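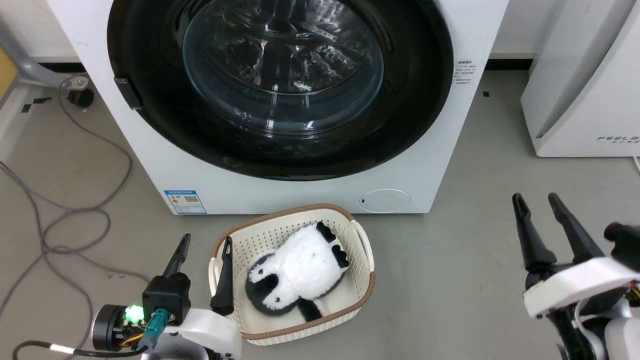 Support > Skunum laundry cell > Set-up and care

14 shares | 2 comments

Setting up the two-arm laundry cell

These instructions apply to the Skunum cell as supplied by Hutedus. They are to be followed at installation and again after any arm has been removed for repair.

1. Switch off both arms before handling the grippers or their cables.

2. Place the laundry basket on the floor directly in front of the washing machine, within reach of both grippers.

3. Check that each connector is fully seated. Cables lying on the floor must be kept clear of the stand's casters.

4. Wipe the gripper fingers with a dry cloth. Replace the fingers every 400 hours – or sooner if the tips no longer meet evenly.

5. Restore power and close each gripper in turn. The fingers should come together in parallel, without rubbing.

6. Use a soft toy as the test load. Run 12 lifts at low speed and record any drops in the service log.
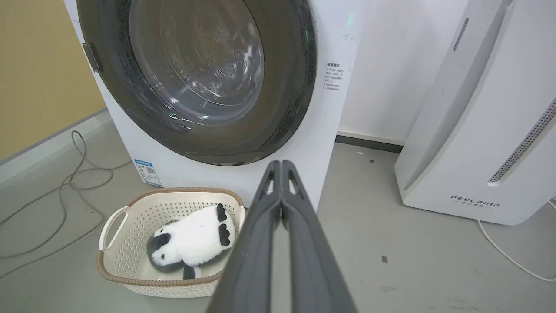

Halldóra Lund writes that her cell passed the closing check but dropped the load on 2 lifts until the wrist bolts had been retightened, and asks that this be added before step 5. The change will be made in the April revision.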